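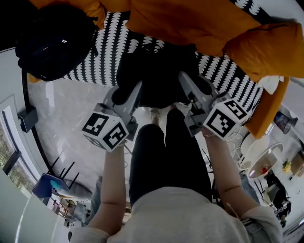
What is a demonstration, for the purposes of this unit?
A demonstration is one complete performance of a household task by a person, recorded from start to finish so that a robot can later be trained to carry out the same task.

ROBOTICS PROJECT STREAM
Handout 4: Recording demonstrations with hand-held grippers
Halvorsen program, Bridham campus
Issued 08/03/2023

4.1 Scope
This handout covers the second practical block. Students should have read Handout 3 (Marker tracking) before attending. The assessed report is due in December and is described in a separate document.

4.2 Equipment
Students work with a pair of hand-held grippers, one for each hand. Each gripper carries a white cube with square black-and-white markers on its faces. The markers allow the position and angle of the gripper to be worked out from the head camera's view. A marker that is covered by a sleeve, a cushion or the other gripper cannot be read, and the software will fill the gap with an estimate. Long gaps make a recording unusable.

Sleeves are to be pushed up above the wrist. Cables should run back along the forearm and must not cross in front of the jaws.

4.3 Task set
The tasks for this block involve soft items on living room furniture. Cloth, bags and throws are harder for a robot than boxes or cups, as they change shape when gripped and have no fixed edge to aim for. A dark item lying on a dark throw adds a further difficulty, and students are expected to comment on this in their reports.

Each pair will complete the following:
Task A. Pick up a soft item from a sofa seat and place it on a table.
Task B. Straighten a throw using both grippers.
Task C. Fold a small cloth in half on the seat.

4.4 Procedure
Stand facing the furniture with both feet still before recording begins. Hold both grippers open and in view of the head camera for 2 seconds. Carry out the task at a steady pace. Return to the starting position and hold again before stopping.

Do not correct a poor grasp by using your fingers. If an item is dropped, pick it up with the grippers and continue. Recoveries of this kind are useful training material and should be labelled "recovery" in the log.

Each pair is to submit 50 demonstrations per task. Furniture is not to be moved between takes, but the starting position of the item should be changed every time.

4.5 File handling
Recordings are uploaded to the Osent server on the day they are made. The log sheet must give the task letter, the take number and the operator's student number. Recordings without a log entry will be deleted.

The class set from the previous offering holds 3,297 recordings, of which 222 were set aside for testing. The test recordings are not to be used for training under any circumstances.

4.6 Questions to prepare for the tutorial
Why does the head camera need to see both marker cubes during the opening hold?
What would a robot learn from a set in which the item always started in the same place?
Which of the three tasks could be done with one gripper, and what would be lost?

4.7 Further reading
Trernia user guide, sections on calibration and lost markers. Copies are held at the equipment desk and may be borrowed overnight.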